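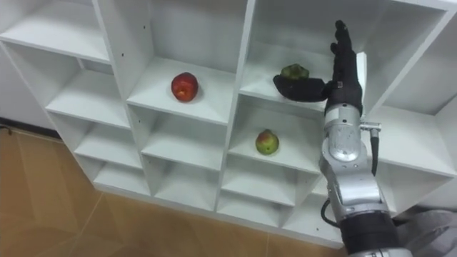 Right hand at the shelf, apple and pear in the next cubbies

Baltham Robotics Club > Fall project > Shelf picking

delali_g
Posted Sun 14 November
Shelf task is most of the way there. The arm reaches the upper cubbies fine now. What I can't settle is the grasp. I've been bringing the thumb in flat under the fruit with the fingers straight up. Senyo wants a grab from above. Opinions?

senyob
From above. Thumb under only works if the fruit sits near the front lip, and the rules for Nasent don't promise that.

philomena_a
Disagree. From above you run out of room under the next shelf. I went through 71 of our logged tries and the ones from above hit the panel more.

senyob
Those were in March with the old wrist settings. Not a fair comparison.

delali_g
Balance is my other worry. We get 300 points for the full run and lose 200 if the tether takes weight.

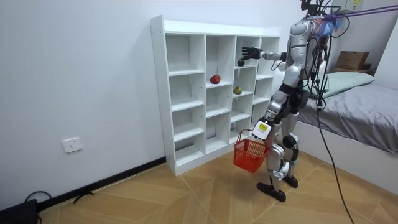 cyprian_w
Balance matters more than the grasp, I think. We tuned the standing controller with both arms free and never redid it for carrying. With one arm straight out at the shelf and the red basket hanging low from the other hand, the load is different on each side. Tune it in that pose, knees bent - then pick a grasp.

philomena_a
Fine, but who has time before the demo?

aba.bonsu
I can do Tuesday after class. Please don't change the hand code until then, either of you.

senyob
OK. I still say from above.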